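Zunthorpe Lodge – bedroom and laundry check, room 6
Inspector: Annelies Zwahlen. Sep 1, 2014

Smoke alarm: pass.
Window restrictor: loose screw. Refit.
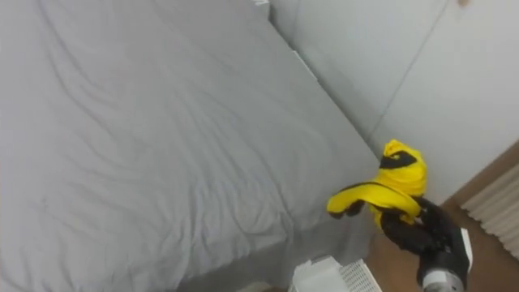

Socket by door: cracked plate, replace before October.
Extractor: weak – clean grille. 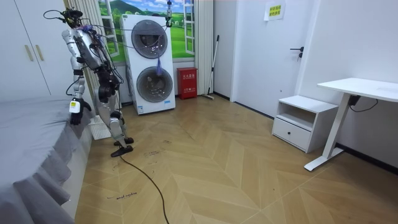
Fire door: closer slow, gap within limit.
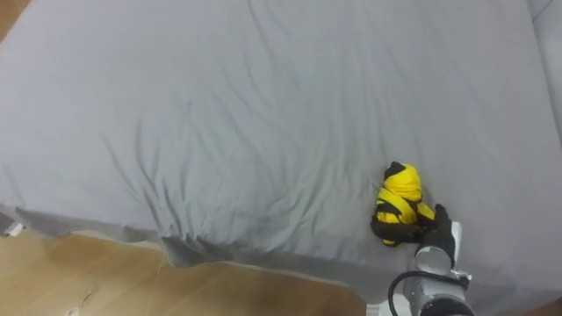
1 min read

Escape route: clear.

12 shares · 2 comments

Bongani Naidoo: Plate size?
Shirley Fortin: Single. Closer still slow in 26.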